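Weldu Home & Workshop Forum > Running Costs > Gadgets and Claims

Thread: Pultia plug-in "power optimiser", has anyone measured one?

Started by slowkettle, May 26, 2022

slowkettle wrote:

My brother-in-law has bought two of these Pultia things and won't stop going on about them. It's a white box, it plugs into any socket, a green light comes on, and from then on your bill is supposed to go down. He paid £28 each. He has offered to get me one for the unit I rent, where the electric is on a sub-meter and I get charged whatever the landlord feels like charging.

I don't believe a word of it but I'd like to be able to tell him why. The leaflet says it "smooths the current" and "recovers wasted power from your appliances". It doesn't say where the recovered power goes. There is a graph with no numbers on it.

What I've got running in the unit, in case it matters:

1. A microwave, 600 watt, used for soup and not much else. It lives on the white table by the curved wall and the lead runs over the tabletop. There's a black adapter in the socket low down on that wall, which would be the obvious place for the box according to him.

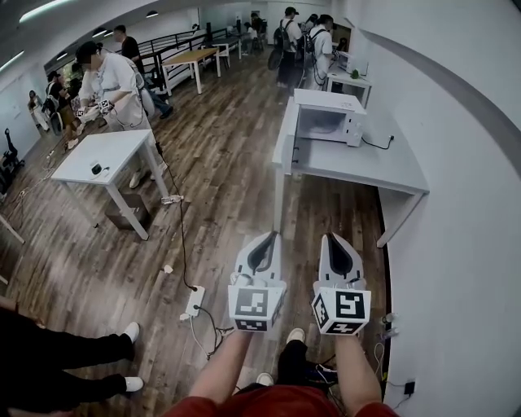 2. Ceiling lights, the old long tubes. They're on whenever I'm in.

3. A fan heater from September onwards. I know, I know.

Is there any way at all that a box plugged in at one end of the room could make any of those use less?

oldfuseboard wrote:

No.

Slightly longer answer: there's a capacitor inside, and a light, and a lot of air. A capacitor can correct power factor, which is a real thing and matters to big factories with big motors because they can be billed for it. Your household meter bills you for real power. Correct the power factor all you like, the meter doesn't care.

The green light uses electricity, so strictly speaking your brother-in-law is now paying more than before.

Fatwood wrote:

I'll be the awkward one. My mum had something similar from Duretti (the catalogue people, not sure they still do them) and her bill did go down the quarter after. She didn't change supplier or tariff. I'm not saying it was the box, but something happened and I'd want it explained before laughing at anybody.

oldfuseboard wrote:

Which quarter?

Fatwood wrote:

Spring.

oldfuseboard wrote:

Well then.

Fatwood wrote:

Give me some credit, I did think of that. I compared it with the spring before and it was still lower. Was it a milder spring? Maybe. Did she put the heating on less because she'd just bought a gadget and was thinking about money? Very likely, knowing her. But you answered "No." and that was it, and I don't think anyone ever got talked out of a purchase by one word.

pebbledash_q wrote:

The thinking-about-money part is where all the good reviews come from, I reckon. Somebody buys the box, feels clever, starts reading the meter for the first time in their life and goes round switching things off. Then the bill drops and the box gets five stars. You could sell people a painted brick on that basis and it would do just as well.

What annoys me more is the refund wording. I looked up the Pultia page after reading this and the guarantee says you must use it for "3 full billing periods" before claiming. By then you've lost the receipt and the seller has changed its name.

slowkettle wrote:

Thanks all. He says the bigger the load the more it saves, and that it works best on "older lighting". I do have older lighting so he thinks that's the clincher.
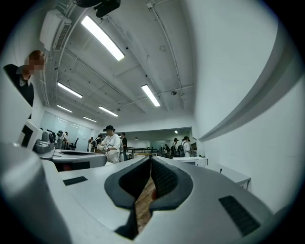
The long tubes on the ceiling of the unit.

oldfuseboard wrote:

He has stumbled on something half true there. Fluorescent fittings with the old wire-wound ballast do have a poor power factor on their own, which is why a lot of them have a small capacitor fitted inside already. I can't tell you what's in yours without the cover off. Either way, same answer as before: a sub-meter of the ordinary sort counts real energy and you won't see a penny of difference.

If you want to save on the lights, fit LED tubes. Check with the landlord first and get the right type for the fitting, because some need the fitting rewired and some only need the starter swapped for the dummy one in the packet. Don't just shove any tube in and hope.

pebbledash_q wrote:

I'd be a bit sceptical about that too, to be fair. LED tubes do use less, no argument. But how many hours are the lights on? If slowkettle is in there for a couple of evenings a week then the payback takes ages, and it's the landlord's ceiling. You'd be spending your own money improving somebody else's building.

oldfuseboard wrote:

Depends on the hours, agreed. "Whenever I'm in" could mean anything.

slowkettle wrote:

Most afternoons. I do upholstery repairs so I need decent light. Dim corners are how you end up with a crooked seam and a cross customer.

Fatwood wrote:

Then the fan heater is the thing to look at and everybody here is being polite about it. The microwave is nothing. People always list the microwave! It's on for the length of a bowl of soup. The heater is on for hours and it'll be drawing several times what the lights do.

I'd get a plug-in meter, a proper one with a display, and leave it on the heater for a full day. Then do the same for whatever else can be unplugged. You'll have real numbers, and you can test your brother-in-law's box at the same time if he'll lend it.

oldfuseboard wrote:

Careful with that last bit. The cheap meters often show several readings and one of them is volt-amps. Sellers of these boxes love a demo where they show the amps dropping on an old motor when the box goes in. The amps can drop. The watts don't. So whatever you measure, look at watts and kilowatt hours and ignore the rest, or he'll point at the wrong line and claim victory.

slowkettle wrote:

That is exactly the video he sent me. A drill press or something with a clamp on the cable, and the number goes down and a man claps.

pebbledash_q wrote:

There's always a man clapping.

tinlid wrote:

Can I disagree with the whole approach? You asked how to explain it to him and everyone's giving you physics. He's already paid. If you turn up with power factor he will dig his heels in and you'll be hearing about it at every family do until one of you dies. I had this with my dad and a magnet that clipped on the fuel pipe of his car. I was completely right and it got me nowhere.

Ask him for his meter readings. That's all. Ask nicely, as if you might buy one. He'll either go and get them, in which case he finds out for himself, or he won't and the subject goes away.

oldfuseboard wrote:

And meanwhile he recommends it to the next person. I'd sooner be unpopular. There's also a safety side to it, I've had one of these apart (a different make, I haven't seen inside a Pultia) and the soldering was dreadful. No fuse that I could find, and the live track ran far too close to the edge of the case. I wouldn't leave that plugged in overnight in a building full of foam and fabric.

tinlid wrote:

Fine, so lead with that. "I'm worried it'll catch fire" is much easier to hear than "you've been had".

Fatwood wrote:

Is it fair to say that about a make you haven't opened, though? You're doing to Pultia what their leaflet does to everyone else's bills.

oldfuseboard wrote:

I said it was a different make. In brackets, even. But all right: I don't know that the Pultia one is unsafe. I do know it can't do what it says on the leaflet, so there's no upside to set against the risk, whatever size that risk is.

slowkettle wrote:

Update. I asked him for readings, as suggested. He hasn't got any from before, so he's going to "start now", with both boxes already plugged in. I asked what he'd be comparing it to and he said last year's bills. Last year he had a lodger.

I've told him I don't want one in the unit on account of the foam, and he took that quite well. Ordered a plug-in meter for the heater. I also asked the landlord what he charges per unit and he said he'd "dig it out", which I have heard before.

Fatwood wrote:

Get that in writing. I'd put money on the landlord's rate costing you more than every appliance in the place. There are rules on reselling electricity and he ought to be able to show you what he pays for it. Start a new thread in Renting if he won't, there are people in there who know that stuff far better than we do.

pebbledash_q wrote:

Seconded. And take a dated photo of the sub-meter when you ask him.

slowkettle wrote:

Will do. Heater numbers when I have them.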